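Pletcombe Bathhouse Restoration
Progress report to the grant office, second period
21 Apr 2019

Short version: the tile work is moving, the water system isn't, and I don't believe the schedule we were given by Sorville. Details follow in the order you asked for them last time.

1. Walls and finishes

The choice of tile is settled as far as I'm concerned. Light gray in a brick pattern on one side, square slate blue-gray on the other, meeting in a plain corner. 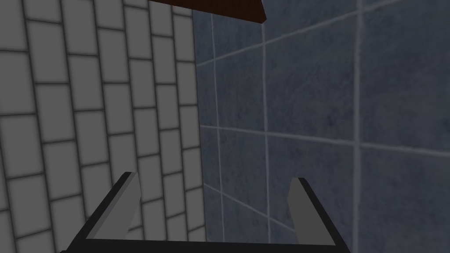
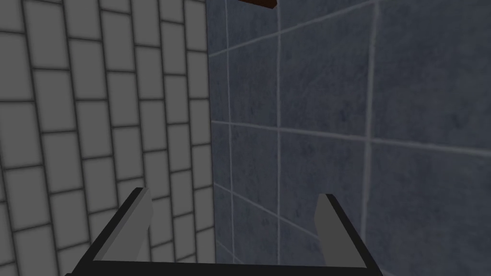
Sorville still wants to talk about a third color for the changing rooms. I have asked twice what it would add and have been told it would "lift the space." It would also add an order, a delivery and another round of samples, and I have seen no price for any of them. My answer for now is no. If your office feels differently, please say so before the order goes in.

The old plaster in the changing rooms came off more easily than expected, which worries me more than it pleases me. Plaster that falls off in sheets has usually had damp behind it. Givov looked at the brick and called it sound. I would like that in writing, with the readings, and so far I have a phone call.

2. Water and heating

Little to report. The contract went to Jafarzadeh on the strength of a low bid and a promise to start right away. They spent 2 days on site in this period. The old supply pipe has been capped and the boiler room has been cleared, and that is the whole of it. The explanation is that they are waiting on valves. It was the explanation last time as well – the same valves, I assume.

I have held back the second payment until there is pipe in the ground. They have complained. I think the terms are clear enough.

3. Roof

Finished, and I have no complaints. It rained hard for most of a week after the scaffold came down and the ceiling boards stayed dry. The gutters on the street side still need one more bracket at the north end.

4. Money

We are inside the budget, but I would not read much into that. We are inside it mostly because the expensive work hasn't happened yet. The reserve has been touched once, for the rotten sill under the front window. Sorville has asked to move part of the reserve into "design development." I have turned this down, as the design was supposed to be developed before you funded it.

5. Visitors

The application said the bathhouse would draw almost 200 people a day in its first summer. I didn't write that number and can't find where it came from. The old pool on the hill never kept a proper count, and the survey only asked people whether they liked the idea of a bathhouse. Most people like the idea of a bathhouse. I would rather we drop the figure now than explain it later.

6. Schedule

Sorville's chart still shows the doors opening in August. For that to happen, Jafarzadeh would have to be done in 3 weeks with work they haven't started – and the inspector would have to come the first time he is asked. I would plan on neither. A revised chart has been requested, with dates agreed by the people doing the work.

7. What I need from you

A decision on the third color, if you have a view. Your agreement that the second payment to Jafarzadeh stays where it is. And the signed copy of the change to the roof contract, which was mailed to your office and has not come back.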